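3. Equipment planning and cost

In this section we describe how the equipment for the sorting station was chosen and paid for. We believe this part is useful for other small groups, as papers on manipulation usually give the model of the arm and nothing more. The task itself is simple: produce items are moved between taped cells and two colored plates on a paper-covered table (Figure 2).

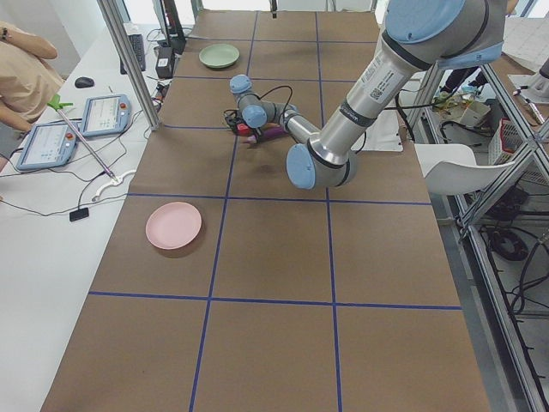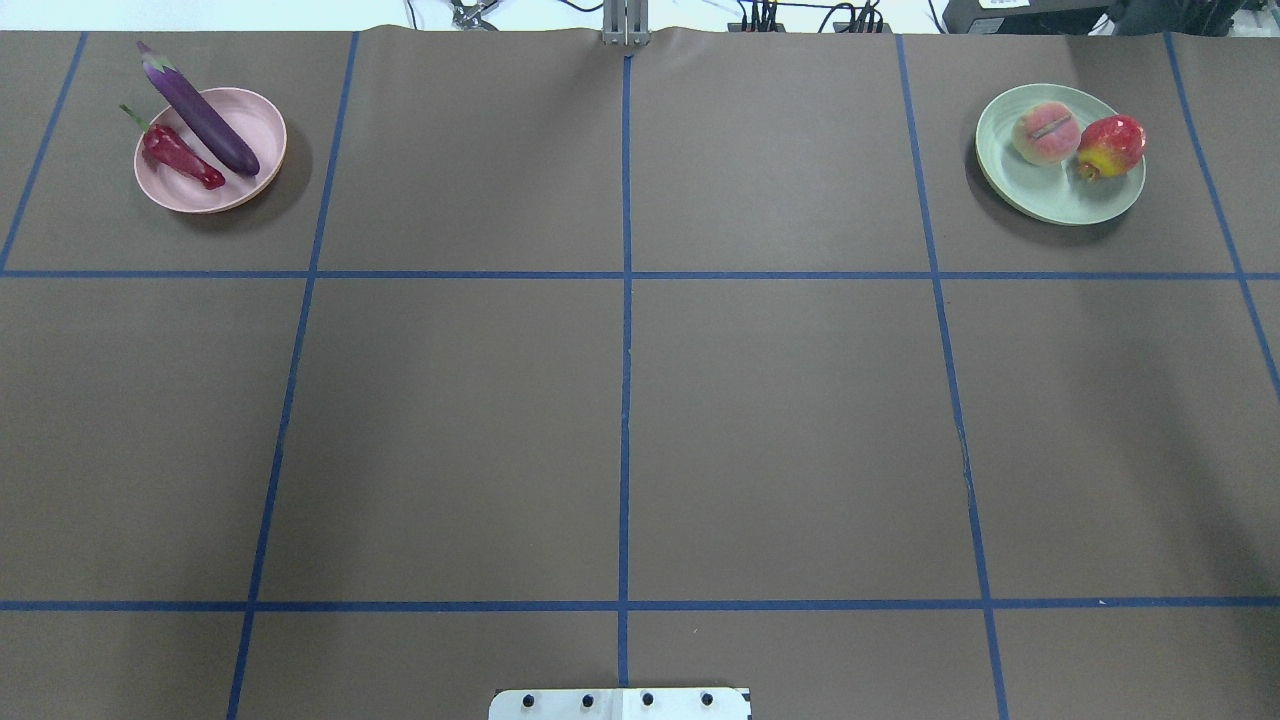
Figure 2. Sorting station at Fleremholm. First picture: the arm over the table with a purple item in the gripper. Second picture: the table from the robot side, with two items on each plate.

3.1 What was bought and what was reused

We divided the equipment into three groups before asking for any quotation. The first group is what must be bought new, with a warranty: the arm, its controller and the gripper. The second group can be bought used, such as the computers and the monitors. The third group is consumables, and in our first budget this group was forgotten completely.

For the first group we asked two suppliers, Bunari and Multia. The offer of Multia was lower for the arm alone, but it did not include the teach pendant or the commissioning visit. When these were added, the difference between the two offers became small, and the delivery time decided the matter in favor of Bunari. We advise readers to ask every supplier for the price of a complete station which can run on the day of delivery, and to compare only these prices.

The support frame was ordered from Kamata as cut aluminum profile. We assembled it ourselves in July. This saved the assembly fee, but it took two people away from other work, and we did not put their hours into the budget. With the hours included, the saving was much less than we thought at the time.

3.2 The working surface

The table covering deserves a short comment. The original plan had a printed mat with the grid already on it. A custom mat was offered at 500 euros per piece, and a change of the grid would mean a new mat. We use brown paper and blue tape instead. The paper wrinkles somewhat and the tape lines are not perfectly straight, and for our measurements this was acceptable. A full change of paper and tape takes 86 minutes for one person, including the check of the cell positions. We recommend to plan for this time, and to keep one complete spare set of paper and tape at the station.

3.3 Items to be handled

Artificial produce was preferred to real produce for cost reasons. Real vegetables change in shape and weight within days, and must be bought again each week. We purchased 141 artificial pieces in one order. Not all of them were suitable. Some have a very smooth surface and were put aside for a later study of grip force. The plates are ordinary round plates in different colors, and we do not consider them a relevant cost.

3.4 Costs that were not planned

Three costs were missing from the budget as it was approved. The first was cabling. Pendants, computer and gripper all need their own cables, and the lengths delivered were too short for the place where we wanted the operator desk. The second was floor space, which is charged internally at Fleremholm and which grows quickly when the frame, the desk and a chair for the observer are counted together. The third was training. The supplier's course was paid for one person, Femke Boersma, who then taught the others — a good solution for the money, but the station stood still when she was absent.

We now keep a reserve of 1,000 euros per station for such matters. It was fully used at the first station. For the second one, the budget of which was closed on August 23, 2021, the cable lengths were measured on a floor drawing before the order was placed, and a second person was added to the training course.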